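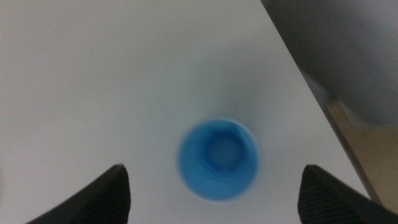 A reader of the November draft asked whether the feeder readings had been corrected for clock drift before averaging, and whether the uncorrected values were still available anywhere. The reply from the Turkley side was yes to both. The corrected values are in the main table and the raw ones are in the folder named raw, under the same file names. The same reader pointed out that the draft used "station" and "cabinet" for the same thing. This version uses "station" throughout.

Turkley Substation Load Set
Version 2, released 22/12/2021

Summary

The set holds load, voltage and temperature readings from 204 secondary substations on the Turkley distribution network. Each station steps medium voltage down to low voltage and feeds a number of street circuits. Readings were sent over fibre to the Luvik head-end, where they were time-stamped a second time and written to file. The data is meant for work on load forecasting, phase balance and fault location. It contains no meter readings from homes.

Layout

main/ -- one file per station, corrected times, comma separated
raw/ -- the same files before correction
sites.csv -- one line per station: code, transformer rating, number of outgoing feeders, link type
gaps.csv -- start and end of every break in the readings
events.csv -- 1,244 switching and alarm events taken from the control log
tools/ -- the scripts used to build main/ from raw/

Columns in main/

time -- end of the interval, UTC
feeder -- number of the outgoing feeder, counted from the left as you face the board
i1, i2, i3 -- phase current in amps, mean over the interval
v1, v2, v3 -- phase to neutral voltage in volts, mean over the interval
t_case -- temperature at the transformer case, degrees C
flag -- 0 good, 1 filled, 2 doubtful

The interval is 300 seconds. Where fewer than half the samples in an interval arrived, the row is left out and the break is listed in gaps.csv. Filled rows are straight-line fills across a single missing interval. Longer breaks are never filled.

Sensors

Current is measured with split-core clamps on the low-voltage side. Voltage is taken from fused taps on the busbar. Case temperature comes from a surface probe held against the tank by a magnet, with a soft backing pad behind it to keep off draughts. Stations fitted before the second round of work have no pad, and their t_case values follow the air temperature more closely than they should. The pads are flat and round, much like the grey disc on the white tabletop at the head of the next section, and a pad that has slipped out of place gives the same error as no pad at all. The column pad in sites.csv says which stations have one.

Time correction

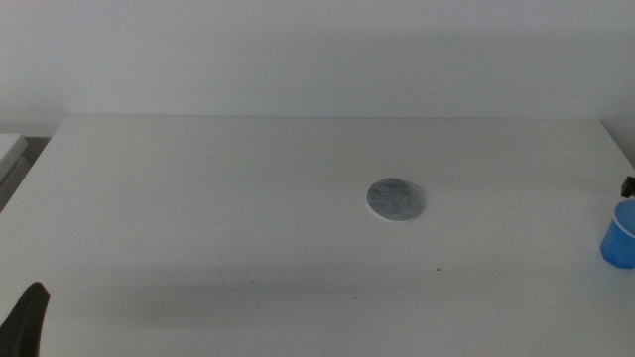
Clock drift in the station units was the largest single fault in the first release. Each unit keeps its own clock and is set from the head-end once a day, so the error grows until the next setting and then drops back. The script fix_time.py spreads the error evenly over the day. To follow what it does, take one set of readings and keep it apart from the rest, as with the single grey disc lying on the white table: run the script on that station file alone, then compare the result with the copy in main/. The two should match to the second. If they do not, check that the raw file has not been re-saved by a spreadsheet program, as this often changes the time format.

Units on the Garba ring were set from a different source until the link was moved to fibre. Their early rows carry flag 2 and should be left out of any work on fault location. They are good enough for daily load curves.

Known faults

- Phase labels i2 and i3 are swapped at a few stations. Those found so far are marked in sites.csv. Others may remain.
- Night voltages on lightly loaded feeders can read slightly high. The cause is not known.
- Events in events.csv are stamped to the minute, so an event may fall one row away from the change it caused.
- The number of feeders in sites.csv is the number built -- spare ways are included and have empty columns.

Reading the files

The files open in any tool that reads comma separated text. Truma, the small viewer in tools/, plots one station at a time and marks breaks in red. It needs no set-up beyond the path to main/. It does not read raw/.

Changes since version 1

- Times corrected in all files
- gaps.csv added
- Column pad added to sites.csv
- "cabinet" changed to "station" in all headers

Terms of use

Free for research and teaching. Please give the version number when quoting results, as figures from version 1 will differ. Station codes must not be matched to street addresses.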